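4.2 Verpackte Verbrauchsgüter im Haushalt

In der zweiten Versuchsreihe untersuchen wir Aufgaben, die für Menschen fast keine Mühe bedeuten: eine Packung greifen, anheben und in einen Karton legen. Nach unserer Auffassung ist diese Klasse von Tätigkeiten für die Frage, ob Maschinen schon im Haushalt arbeiten können, aussagekräftiger als das oft gezeigte Falten von Wäsche. Sie kommt täglich vor, und ein Fehler wird sofort bemerkt.

Der Datensatz Takcombe enthält 3.096 Demonstrationen, die mit einem handgeführten Greifer aufgenommen wurden. Davon haben wir 2.000 für das Training der Strategie verwendet, die übrigen dienten der Auswahl der Parameter und der Fehleranalyse. Die Demonstrationen wurden überwiegend im Februar durchgeführt. Salma Nasr hat die Abläufe annotiert, Iman Salem hat die Annotation unabhängig geprüft. Bei abweichender Beurteilung wurde die Aufnahme nicht berücksichtigt.

Als schwierig haben sich besonders die weich verpackten Gegenstände erwiesen. Eine Folie gibt unter dem Druck der Finger nach, und ihre glänzende Oberfläche erzeugt Reflexe, welche die Schätzung der Kanten stören. Die menschliche Bedienperson korrigiert in diesem Fall die Öffnungsweite, meistens ohne es selbst zu bemerken. Das gelernte Modell hat diese Korrektur nur zum Teil übernommen. Es schließt oft zu früh, und die Packung dreht sich dann zwischen den Fingern.

Abbildung 5 zeigt die Annäherung an eine Packung Papiertücher. Die Finger sind noch gespreizt, der geöffnete Karton steht links auf demselben Tisch. Der Abstand zwischen den beiden Objekten wurde nicht fest vorgegeben.

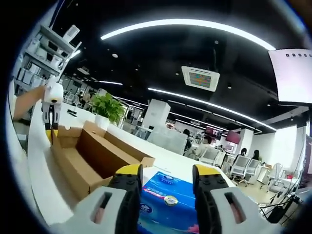
Abb. 5: Handgeführter Greifer vor einer blau verpackten Tücherpackung, links der leere Karton.

Für den Vergleich mit dem Verfahren Sustusier wurden dieselben Startpositionen benutzt. Beide Verfahren lösen das Anheben zuverlässiger als das Ablegen. Der Grund liegt vermutlich in den Kartonklappen, die in vielen Durchgängen einen Teil der Öffnung verdecken. Von einer Maschine, die den Einkauf ohne Aufsicht wegräumt, kann man bei diesem Stand noch nicht sprechen. Abschnitt 4.3 behandelt die Frage, wie sich eine zusätzliche Kraftmessung auf das Ablegen auswirkt.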